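Irkville Allotment Diaries: data card

Last updated 28/02/2022

What is in this collection

Welcome! The Irkville Allotment Diaries bring together 2,434 dated entries from notebooks kept by people growing vegetables, fruit and flowers on the Irkville and Olanport plots. There are 54 notebooks in all. Some are neat, some are covered in sums and shopping lists, and one has a whole page about a marrow that I have read far too many times. I love them, and I hope you will too.

Each entry has been typed up as written, old spellings and crossings-out included. If a grower wrote "beens in, rain again", that's what you get.

Files

entries.csv has one row per diary entry
plots.csv lists plot numbers, site and soil notes
plants.csv matches local plant names to everyday ones
scans/ holds the notebook pages, sorted by notebook

Columns in entries.csv

entry_id: a plain number, never reused
notebook: matches the folder name in scans/
date_written: the date as the grower put it
date_clean: day, month and year, left blank if we couldn't be sure
weather: the grower's own words
text: the full entry
plants: names found in the text, split by semicolons

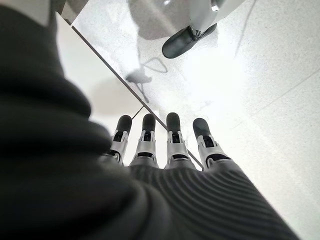

Plant names were the best fun of the whole job. The Olanport growers have their own word for nearly everything, and "Gevell" alone covers a runner bean, a climbing pea and (in one notebook only) a sort of squash. Where the meaning was clear we gave the everyday name in plants.csv. Where it wasn't, the row says "unsure" and the grower's word stands on its own.

Known gaps

Winter is thin, as you'd expect. September is wonderfully full, with 431 entries, so please think about that before comparing one month with another. Notebook 52 got damp at some point and its last pages can only be read in patches; missing words are marked with [?]. The Olszewski notebooks use two date styles, sometimes on the same page, and a few of those dates may still be the wrong way round.

Using the diaries

You're free to use, share and change the files for any purpose. Please credit "Irkville Allotment Diaries" and keep this card with any copy. Growers' surnames have been left out unless the family asked for them to stay in.

Spotted a mistake, or know what "tuppy leaf" is? Please write to Mimoza Matić with the entry_id and your correction. Guesses about tuppy leaf are very welcome!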